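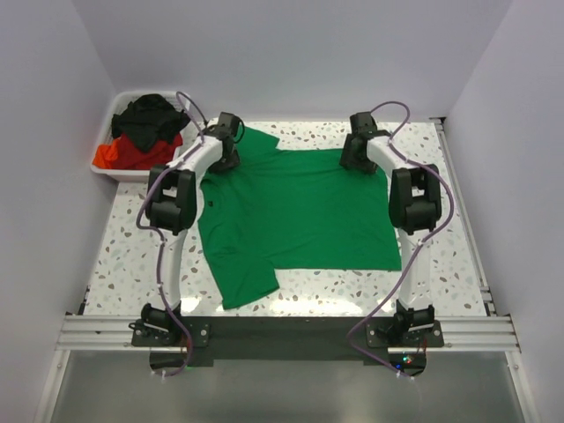
Green shirt on the speckled table, more or less flat.

Folding season again at the Memen Shirt Swap

April is when the weather turns and everybody in Memen suddenly remembers they own sleeves, so the donation tubs at the hall have been filling up faster than I can empty them. I took home two bags last month, and by the time I'd brought them back washed there were three more waiting behind the door. Not complaining! I love this time of year. But it does mean I've spent a lot of evenings with a pile of shirts in front of me and strong opinions about how they ought to be folded, and since I've been given a whole page this issue you're going to hear them.

First, the green ones. We always get loads of green. I think it's the old Radberg sports club colours, which were green for years before they went to navy, and I suspect every cupboard in town still has one hiding at the back. They're good shirts, hard wearing, and they go quickly with the eight-to-ten crowd who wear them for everything. The trouble with green is that lint shows up on it like snow, so please don't wash them in with your white towels. I did that once and was picking fluff off until bedtime.

Now, the lay-out. My mum folded everything in the air, chin on the collar, three quick flicks and on to the pile, and I have never once managed it without ending up with one sleeve poking out the bottom. I'm a table folder. Give me a nice big clear stretch of table at about hip height and I'm happy for an hour. I put the shirt down any old how, find the shoulders, and pull from there. If you start with the hem you'll be chasing the collar around all night. 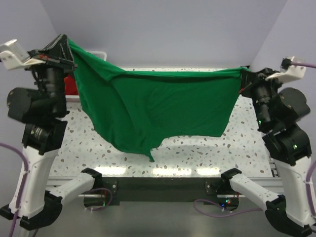 Big shirts are the ones that get me. Anything in an adult XL seems to have a mind of its own, and you lift one end and the rest slides off sideways. What I do now is take hold of two points a good distance apart, give the whole thing one firm shake, and lower it slowly so the bottom touches the table before the top does. It lets the air out from underneath. If you drop it all at once you get a bubble in the middle and you'll be patting at it like a pie crust. Two people make it much easier with the really big ones, same as a bedsheet, and it's more fun with a bit of company (and a bun from Huỳnh Bakery, who still do us a bag of day-olds if you mention the swap).

Then it's smoothing. I go from the middle out with the flat of my hand, and I do the sleeves last. People want to iron, and I understand the urge, but we had 203 shirts through the hall last season and I'm not standing over an ironing board for that lot. A good smoothing while the fabric is still a touch warm off the line gets you nearly all the way. The rest will drop out when somebody wears it.

A word on the board. Some of you will remember the Zarero folding board I picked up at the church sale, the plastic thing with the hinged flaps. It's still in the hall cupboard, second shelf, and you're welcome to use it. It makes a very handsome square, I'll give it that. It also snaps shut on your fingers if you let go too early, and it's a bit small for the adult sizes. I've gone back to a cut-down cereal box myself. I lay it in the middle of the back just under the collar, fold both sides in over it, slide it out and bring the bottom up in two goes. Every shirt comes out the same width, so the stacks don't lean.

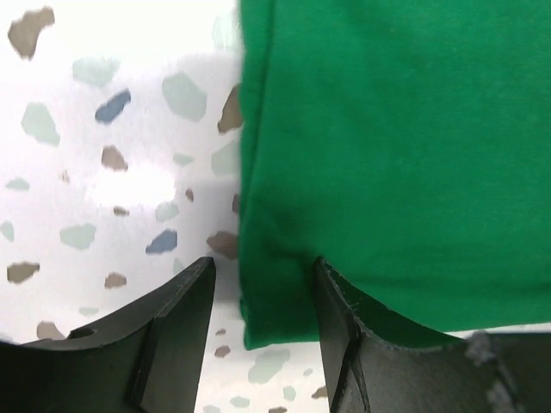 Hems deserve a look while you're at it. I run each one between finger and thumb before I make the last fold, and you'd be amazed what turns up. Dropped stitches mostly, the odd tissue gone to paste, once a bus ticket. If the stitching has come undone for less than the length of your finger, pop it in the mending bag and I'll do it in front of the telly. If it's longer than that it can go in too, but pin a bit of paper to it so I know what I'm in for. Please don't hide the bad ones in the middle of a stack – I always find them, usually with somebody standing there waiting to take the shirt home.

Side seams twist as well, especially on knits that have been through a hot dryer. You can tug one straight for the fold, but it'll go back as soon as it's worn, so I don't fuss. We put the twisty ones on the play-clothes table at 29 cents and they're always gone by morning tea.

As for stacking, the crates hold up to 23 adult shirts if they're folded in thirds, and fewer if you fold in half, so thirds please. Collars all facing the same way, and alternate the pile every few shirts so one side doesn't build up. Sizes on masking tape on the short end of the crate, where it can be read from the doorway. I had them on the long side last year and spent the whole swap crawling about on the floor, looking for the mediums, with my reading glasses on my head.

If you're washing at home before you bring things in, cool wash, inside out, and easy on the softener. It makes the knits feel lovely for a day and then they go a bit waxy. Buttons undone, too. I know it's a nuisance, but a placket that's been washed done up pulls into little puckers and no amount of patting will shift them.

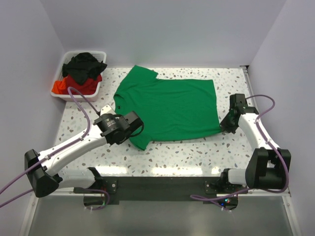 Can I bring shirts that are clean but not folded?

Bring them just as they are, in any bag you like. We fold everything again to match the crate size, so you'd only be doing a job we'd undo. Do check they're completely dry before you tie the bag.

Tubs are inside the side door of the hall and you can drop off any time up to six in the evening. I'm still after hangers for the coats, the wooden sort if you can spare them, and we're nearly out of masking tape. Folding nights start at seven and the urn goes on a bit before. If you've got a clean table cloth that doesn't shed, bring that along too, because the trestles at the back have gone rough at the corners and keep catching on the knits.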